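Print this page | E-mail this page

Buying Food on a Budget: Handout for Session 2

Hello again, and thanks for sticking with me after that rather number-heavy first session! Tonight is much more practical. I want to talk about what goes on between leaving your front door and getting to the till, and I'm going to go on about unit prices for quite a while, so get comfortable.

Before we start, dig out the spending diary I asked you to keep. If you haven't kept it, don't worry, do one from memory for last week and we'll use that. I kept one myself in January and I was a bit horrified. I'd been to the Kuruc on Dument Road five times in one week, mostly for milk, and I don't think I came out with just milk once.

Unit prices

The unit price is the small print on the shelf label: so much per 100 g, per litre, per sheet and so on. Find it and ignore the big number for a moment. Big packs are often cheaper by weight, but I wouldn't trust that without looking. Last month in the Brelport branch the large bag of porridge oats cost more per kilo than two small ones, and the small ones weren't even on offer.

Watch out for labels that use different units on the same shelf. One jar of coffee is priced per 100 g and the next one per kilo, so you have to shift the decimal point in your head (or on your phone, I always use my phone). Fruit is the worst for this. Loose apples go by the kilo and bagged ones are sometimes priced each, so pop the bag on the scales if there are any.

Have a go at this one before next time. Washing powder A is 3000 g for £8. Washing powder B is 604 g for £2. Work out the price per kilo for both, then tell me which you'd buy if you only had a fiver left until Friday. There's more than one sensible answer to that second bit and I'd like to hear yours!

Trolley or basket?

People get quite heated about this. My own rule is a basket for a top-up and a trolley for the main shop, and I stick to it even when the baskets are all the way over by the other door. A basket gets heavy and you notice. With a deep trolley you can put in an awful lot before it looks like anything, and then you're leaning right over to fish out the yoghurts. 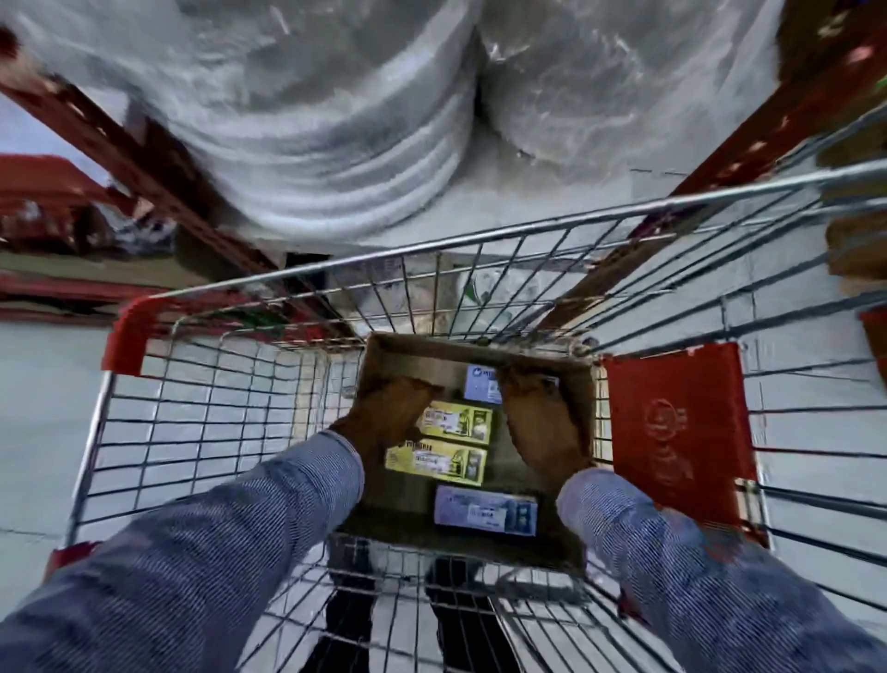
Lists that work

Write your list in the order of the shop. It sounds fussy but it saves me a good ten minutes and I don't wander back past the biscuits. Put amounts down as well, so "carrots, 1 kg" and not just "carrots". If you use the Citiveck list app you can drag things into order, though paper is fine and it doesn't run out of battery.

Leave a line or two blank at the bottom for reduced items. If you find some nice mince with a yellow sticker, something else has to come off the list to make room for it. I write the swap down there and then or I forget.

For next time

Bring one till receipt, any shop, any size. Cross out anything you'd rather we didn't see. Also bring a calculator if you don't like using your phone for sums, as we'll be doing freezer portions.

Print this page | E-mail this page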